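**Gripper loses small fruit on the way to the bowl, larger fruit is fine**

Posted by galtville_bench, August 23, 2018

I'm working on a pick-and-place routine for fruit, using a two-finger gripper with soft pads. Large fruit goes into the bowl without trouble. The small stuff gets picked up and then drops somewhere over the table. Out of 200 picks I logged 34 drops, all on small fruit. The controller reports a good grasp every time, so the routine carries on and opens over the bowl with nothing in it.

I changed the closing speed twice and cleaned the pads. No difference.
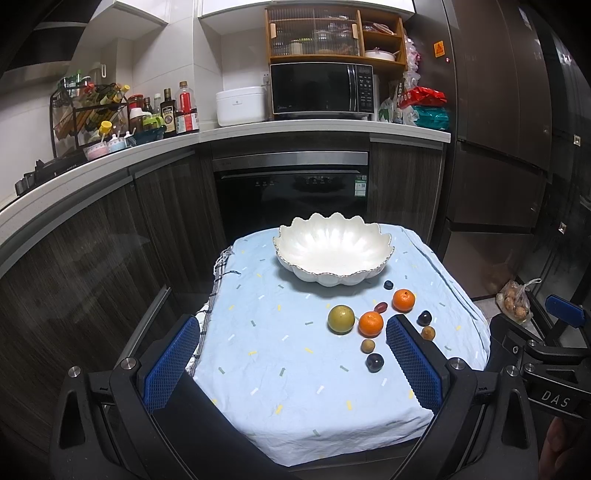 My fruit list was put together to cover a range of sizes, and I don't want to shorten it to get a better score. The orange tangerines are the easy end. The dark plums are harder, mostly the tiny one near the bowl. All of them use the same closing force and the same grasp check. Is this a pad problem or a settings problem?

---

**Mizanur Wanigasekara**

Settings, most likely. If your grasp check only looks at finger position with a wide tolerance, a nearly closed gripper passes whether it holds a grape or nothing. We had the same fault on a Drorkico controller in May. Do this first:

1. Close on nothing and write down the position reading.
2. Close on your smallest fruit and write that down too.
3. Set the "object held" limit between the two.
4. Check again after the lift and once more before release.

If the two readings are too close to separate, position alone won't do it and you need motor current as well.
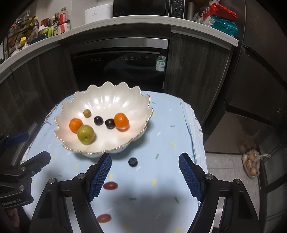 The grasp point matters too. With textured pads you want the fruit near the middle of the pad, and a small one caught at the tip will roll out as the arm speeds up. Run the test one fruit at a time, starting with something like the single blueberry in front of the bowl -- then move up to the reddish-brown oval ones. Those should be gripped across the short side. Lower the travel speed until the drops stop, then raise it in steps.

Also have the routine stop on a failed check. Right now it would keep going with fruit under the fingers, and that's how you end up with juice in the linkage.

---

**piras_dan**

just get new pads. Plaltard sells softer ones, fixed mine

---

**galtville_bench**

Did the readings. Empty was 186 and the blueberry was 2 counts away from that, so the check was useless. Adding current now. Will hold off on the pads.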